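Filed under: Workshop notebook > Finishes and glues

2025-11-29

Casein glue, second batch. The first one in April went lumpy and I blamed the lime. Having gone back through the notes I think the water was too hot when the powder went in, so this time it was cold from the tap and left to stand before any stirring.

Mix as used: 110 g casein powder, water to twice that by weight, lime putty added last in small spoonfuls. Powder is the Lonero one, from the opened tub. It had a slight smell but nothing sour. Left it to swell for 39 minutes. It should have been half an hour but the phone went.

After the lime went in it thickened, then loosened again over a few minutes, as the old Stanbridge leaflet says it should. Colour a dull cream. A few grains left, which I put through the tea strainer. The strainer is now a workshop strainer and a new one is needed for the kitchen.
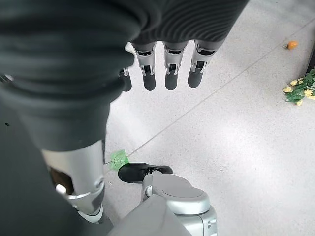 Test joints next. Offcuts of ash and some beech from the Badenik chair seat, planed the same morning, no sanding. Plain lap joints, 62 mm overlap, glue brushed on both faces and clamped with the small screw clamps. I didn't tighten them as hard as I would for PVA. Squeeze-out was even along the ash. The beech had a dry patch at one end, so I opened it, brushed on more and closed it again. Marked that one with a cross so it doesn't get averaged in with the rest.

Pot life: still brushable at the end of the morning, stringy after lunch. Threw the remainder away and washed the brush straight off in warm water. Lime is hard on the bristles, so use the old brush again next time and keep the good one for hide glue.

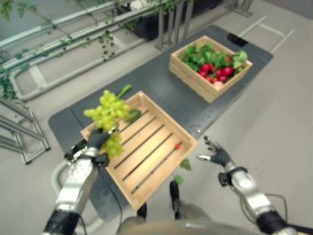 Can a batch be kept overnight in the fridge? Casein with the lime already in it will set to a gel whatever the temperature, so only the soaked powder is worth keeping, covered, and for one night at most.

Staining is the main worry for the Ní Chonaill table. The lime darkens oak badly wherever the glue gets out of the joint. Tried a smear on a scrap of the table's own oak and it had gone brown before I had finished sweeping up. Oxalic acid should take it back but I would like to avoid putting acid near the inlay. Options are to tape both sides of the joint line, or use hide glue on the top and keep the casein for the underframe. Leaning towards the second. The top has hide glue in it already, going by the bits that came out of the old joint.

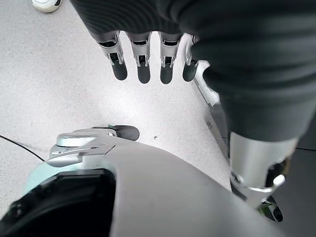 Wrote the mix on the lid of the jar in pencil, as the pen rubbed off last time. Lime putty is down to the bottom quarter of the bucket and wants a layer of water over it before it skins. Gloves for this job from now on. My knuckles were sore by the evening after the April batch and I don't want that again.

The clamps stay on until tomorrow. After that, 4 days on the shelf before breaking anything, away from the stove. Break the ash first, then the beech, and leave the crossed one to the end. Note for each whether it goes in the wood or along the glue line.
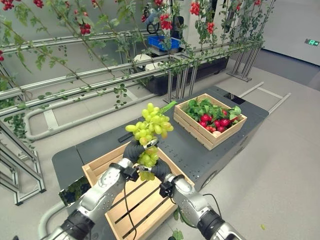
Grapes held up over the wooden crate.

To order: casein (one tub), oxalic acid, low-tack tape, brush. Check whether Lonero still do the smaller tub, as half of this one will be past using by summer.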